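The Grestow Letter
Housekeeping, July
By Isla Bright

The Bed Is Not a Folding Table (But We Both Know Where You Fold)

Last month I asked readers where they fold their laundry. I was expecting a quiet week. I got 54 replies, several of them long, and one from Doaa Ouali in Ernstead with a floor plan attached.

A few of you fold on the dryer. Wael Lahlou folds on an ironing board he has never ironed on, and seems at peace with that. Two of you claimed to fold standing up, in midair, like people in a commercial. Almost everyone else folds on the bed, and almost everyone else is a little ashamed of it, judging by how many replies began with "I know you're not supposed to."

Who said you weren't supposed to? I went looking and the best I could find was my own column from four years ago, in which I was very firm about tables. I had just bought a table. I have since put a sewing machine on it, then a box of things to go with the sewing machine, then the mail.

So consider the ban lifted. A big bed is flat, it's at a tolerable height if you aren't tall, and it comes with a deadline, namely that you would like to sleep in it. No table has ever applied that kind of pressure.

Strip it down first, though. Comforter off, pillows off, nothing left but the fitted sheet. I skipped this step for most of my adult life and would fold a neat stack on top of a comforter, sit down to put my socks on, and watch the whole thing slide toward me.
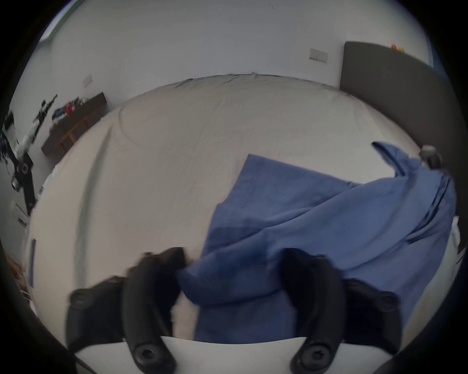 Blue on a pale fitted sheet, bunched and crumpled.

A plain sheet in a pale color helps more than you'd think. Dark shirts show up against it, so you can find the sleeves. On my old patterned sheets (ferns, a gift, long story) I once folded a T-shirt with a sock inside it and didn't see the sock again until October. It had been to Varkau and back by then.

Don't fuss over wrinkles in the sheet. I know somebody is going to write in and say you have to smooth the surface before you can smooth the shirt. You can do that. You can also smooth the shirt, and the sheet will put up with it.

Now, the T-shirt. I have been sent eleven years' worth of T-shirt methods by the readers of this newsletter and I have tried most of them, including the one where you pinch two spots and flip it and it's supposed to fold itself. Kavinda Chowdhury can do that one. I have seen him do it. I have also seen him do it four times in a row at a birthday party, so there are costs.

My method is duller and I'm sticking with it:

Find the shoulders. Everything else about a crumpled T-shirt is a rumor until you've found the shoulders. Take one in each hand and give the shirt a shake, away from the lamp.

Lay it face down with the neck pointing at the headboard. You can point it any way you want, but pick one and keep to it, or you'll end up with a pile in which half the collars face the wall.

Pull the hem toward you, gently. Run your palms from the middle out to the side seams. If the seams won't lie straight, the shirt was probably made that way, and you should let it go.

Fold one side in to just past the neck. Turn the short sleeve back on itself so it doesn't stick out past the edge. Do the other side. Now you have a long strip with a collar at one end, which is the last moment at which you can still fix anything.

Fold it up from the hem in thirds, or in half and half again if your drawers are shallow. Mine are shallow. They came with the house.

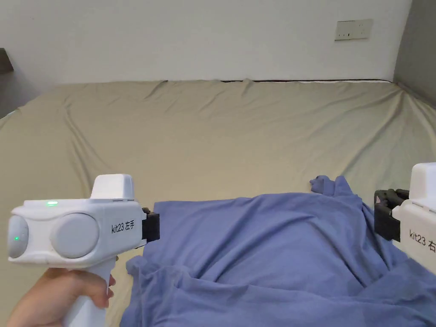

Do the worst shirt first. Every load has one, the soft cotton thing that came out in a ball and has been passed over in favor of easier things, and the temptation is to save it for the end. By then you're tired and it goes into the drawer as a ball, with a folded shirt on top for appearances. I have a drawer where I believe this has happened more than once. I don't dig.

Dalia Farouk wrote to ask whether she should work from one side of the bed or walk around it. She has a queen pushed against a wall, so I'm not sure how much walking was on offer, but I'll answer for the rest of you. Stay on one side. Put the unfolded heap up by the headboard and build your piles near the foot, where you can grab them on the way out. I tried it the other way and spent the whole session leaning across finished stacks with my sleeve dragging through them.

Stay on your feet, too. Sit down on the mattress and everything tips in your direction, and then you're lying down, and then it's dinnertime.

I timed myself last month, in case anyone was keeping score. One ordinary load, folded on the bed with the radio on, took 20 minutes. The same kind of load on the couch in front of a show took the show, and part of the next one. Wael says his ironing board beats both, but he lives alone and owns, by his own account, six shirts.

A word about denim-blue and other faded blues, as three of you brought it up. Yes, they all look alike once they're in a pile. No, I don't have a system for telling your shirts from your husband's. Doaa folds hers in thirds and his in half, and says he has never noticed. I pass that along without comment. 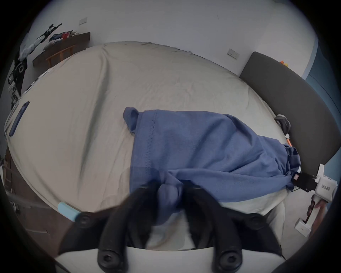 Should I fold T-shirts inside out to protect the color?

Leave them inside out for washing and drying if you like, but turn them right side out before you fold. Folding has no effect on color, and a shirt put away inside out is one more job to do in the morning.

The rest of the mailbag was mostly fitted sheets. I have read your letters about fitted sheets. I have nothing to offer you on fitted sheets, apart from the observation that if you wash one and put it straight back on the same bed, it never has to be folded at all, and you have somewhere to do the shirts.

Next month: towels, and whether the good ones should ever be used. Kavinda has already sent in a strong opinion and a drawing. If you have something to add, or if you were one of the two people folding in midair and would like to explain yourselves, reply to this letter before the end of July and I'll print what fits.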